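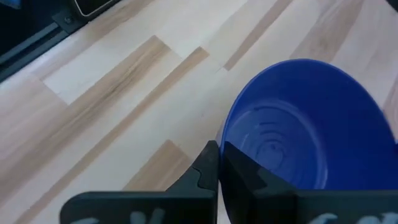

Drisstead wrote back to say the starter should be fed by weight and never by the cup, and that our two slow batches were probably underfed for days before we noticed the smell. Fair enough. I had been using the scoop.

Sourdough notes, May 2023

Switched both jars to the scale. Each gets 60 g of starter, 60 g of water and 60 g of flour, morning and evening. Jar A is on the Soser whole wheat, jar B on the plain white from Platance. Rubber band at the level right after feeding.

Jar A doubled in a little under six hours. Jar B took most of the day and had a thin gray liquid on top by evening. Stirred it back in and fed as usual.

Room was colder than last week. Moved both jars to the shelf over the fridge and left the lids resting loose.

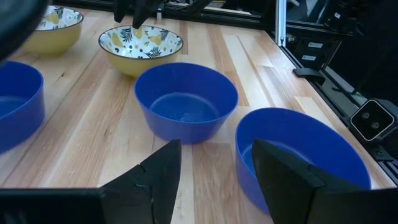

First bake from jar A: 200 g of starter in the dough, 2 percent salt, overnight in the cold. Crumb was tight near the bottom and open at the top, so I think it went in short on proof. Crust fine. Flavor more sour than the Rocha recipe led me to expect, maybe from the long cold rest.

Next time: same dough, 2 more hours on the counter before shaping. Change nothing else or we won't know what did it.

Jar B stays on white flour until it doubles three feedings in a row. If it still drags in July, dry some of A on parchment and start B over from that.

Need more parchment. Salt is low too.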